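Cernlow Institute Names Takumi Oda to Lead Study of the Parish Coal Club

CERNLOW - The Cernlow Institute for Social History has appointed Takumi Oda to direct a new research program on coal clubs, the small savings schemes through which working households once put away pennies all summer so as not to freeze in winter. The program starts in March. The Institute is aware that coal clubs have so far failed to capture the public imagination and has decided to go ahead anyway.

Oda comes to Cernlow from Plener College, where he taught the history of charity and household credit and was known for a lecture on burial insurance that students remembered fondly and attended in modest numbers. His first book, "A Sack at the Door," looked at who was given winter fuel, who was refused it, and how much paperwork was needed to tell the two groups apart. It has been reprinted once, a fact his publisher mentions more often than he does.

The new program is called The Penny and the Grate. It will draw on the Justach Papers, a collection of account books, letters and membership cards left to the Institute by the last secretary of the Justach Provident Society. The collection holds 809 account books. Of these, 634 have never been opened by a historian, and a fair number give the impression of not having been opened by the society's auditors either.

"People expect the story of welfare to be told through laws and ministers," said Oda. "I have nothing against ministers. But a family in Justach got its coal because a woman with a pencil came round every week and wrote down what they could spare. She kept very good books and she had opinions about everybody, and luckily for us she put those in the books as well."

Those opinions are a large part of the attraction. In the margins of the Justach ledgers, members are described as "willing," "willing when watched," and in one case "a great talker, pays nothing." The program will ask how far such judgments decided who got help in a bad month, and what became of them when public offices took over the work and printed forms with no margins to speak of.

Oda will be joined by Sushil Chaturvedi, an economic historian who has spent much of his career on mutual lending among mill workers. Chaturvedi will build a database of payments and arrears from the account books, a job he describes as "reading other people's excuses for a living."

"There is a view that these clubs were simple," said Chaturvedi. "I held that view until I tried to work out the Justach rules on late payment. They were amended by people who disliked each other, and it shows. I have a doctorate and I still couldn't tell you what a member owed after missing Easter."

The program will run for 4 years and will fund two doctoral students. Applicants should be comfortable with nineteenth-century handwriting and with coal dust, which has survived in the bindings better than much of the ink. Training will be given in the first of these.

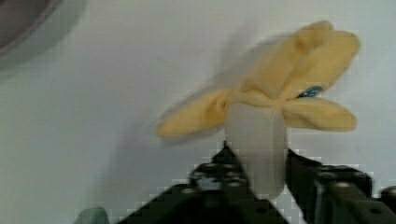
A series of public seminars will accompany the research, held at the Institute at 5 p.m., an hour chosen because it suits no one especially badly. The opening seminar will be given by Oda under the title "Deserving, Undeserving, and Out on Tuesdays: Visiting the Poor in Justach." Admission is free. The heating in the seminar room is temperamental, and guests who want a fuller sense of the subject may leave their coats at the door.

Scans of the account books will be placed online as they are finished, along with transcriptions. Descendants of club members are welcome to get in touch, including those whose forebears turn out to have been great talkers.

About the Cernlow Institute for Social History

The Cernlow Institute supports research into how ordinary people have looked after one another, or declined to. It maintains a library, a reading room and a lively correspondence over the reading room's opening hours.

Press inquiries, interview requests and review copies of "A Sack at the Door": Press Office, Cernlow Institute for Social History. Please allow two working days for a reply - the office is one person, and she also runs the library desk.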